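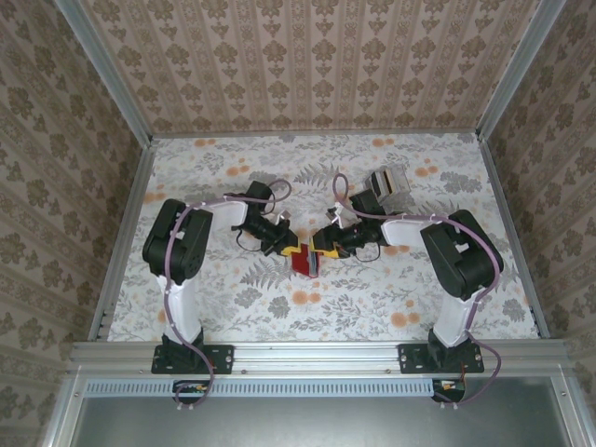
Warm before the operation: notes from our day surgery unit

Biljana Vasić
I promised some colleagues that I would write down what we changed in the waiting bays at Clevska last winter. It is about patients who arrive cold in theatre. I am an anaesthetic nurse, English is my third language, please be patient with me.

Biljana Vasić
Our day surgery patients walk in at seven in the morning, often from a cold bus stop. They get a thin gown, they sit on a plastic chair, and they wait. When I went through the arrival sheets for April I found one lady who had waited 59 minutes in the gown before anybody came with a blanket.

Biljana Vasić
For those outside theatre: under general anaesthesia the warm blood from the middle of the body moves out to the arms and legs. The core temperature falls quickly in the first hour, even if the room is comfortable. A warming blanket put on after induction has to run behind this fall, and for a short operation it may never catch it.

Biljana Vasić
If the arms and legs are already warm, there is less difference to even out, so the drop is smaller. This is not a discovery of ours, it is in the textbooks. We simply did not do it. There was one warm air unit for the whole admission area and it lived behind a door.

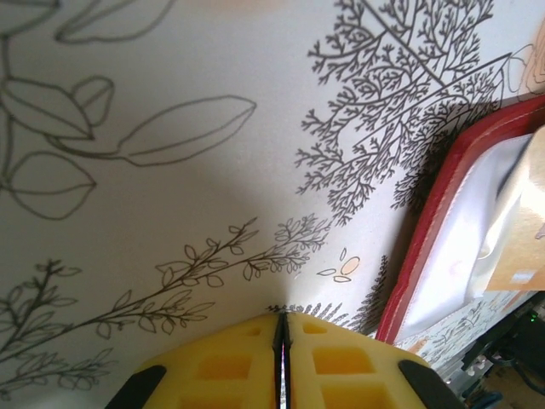 Biljana Vasić
So the first question was where to put the units, and how many. We have 4 bays. We asked for a unit in each and received 2, both made by Heiskanen. They stand between the bays now and the hose reaches to either side. It is not perfect when all the bays are full at the same time.

Biljana Vasić
The second question was when the patient should change clothes. Before, everybody changed on arrival, because the porters like it when people are ready. Now the patient keeps their own clothes on until the surgeon and the anaesthetist have both seen them. After that comes the gown, and the warm air goes on at once.

Biljana Vasić
I expected the surgeons to complain about this. One did, for two weeks. He has to mark the side of a hernia, and he had to ask people to open a belt. He has got used to it.

Biljana Vasić
Third, the thermometer. We had three kinds in the unit and they did not agree with each other. I measured myself with all of them one evening and I had a different temperature each time. We kept one kind, and the same kind is used in the bay, in the anaesthetic room and in recovery — otherwise you compare nothing with nothing.

Biljana Vasić
The numbers are entered in Urari, our theatre record. There was no field for temperature before induction, so people wrote it in the free text or did not write it. We asked for a field. It took the whole of the spring. If you plan something similar, ask for the field first and buy the blankets later.

Biljana Vasić
What do we see? I have looked at 3000 records, old way and new way together. Fewer patients come to recovery below our limit, and I hear less shivering when I walk past. But the old records have many gaps, so I will not put a percentage in a post. We will present it properly when the statistician is satisfied.

Biljana Vasić
Some things went wrong. People became too hot! A patient who is sweating under the blanket will throw it on the floor, quite rightly. We now start on the middle setting and ask again after ten minutes. Also please never put the hose under a normal sheet without the blanket it belongs to. It can burn the skin.

Biljana Vasić
Odgate, our sister unit across the river, does it with no machines. They send a letter asking people to come in a warm coat and thick socks, and they keep the heating higher in the waiting room. I was sceptical. Their patients are warm when they arrive in theatre, I have seen the sheets.

Biljana Vasić
We copied the letter. The sentence we use is: "Please bring a dressing gown, slippers and warm socks. The hospital may be colder than your home. Tell the staff if you feel cold at any time." Take it if it is useful to you.

Biljana Vasić
Several people asked about children and about spinal anaesthesia. Children we do not have in this unit. For spinals we do the same as for the others, and the patient can also tell you how it feels, so ask them during the operation too.

Biljana Vasić
If your unit warms people in the chair and not on the trolley, I would like to know which blanket you use. Ours slides down from the knees as soon as the person takes a magazine.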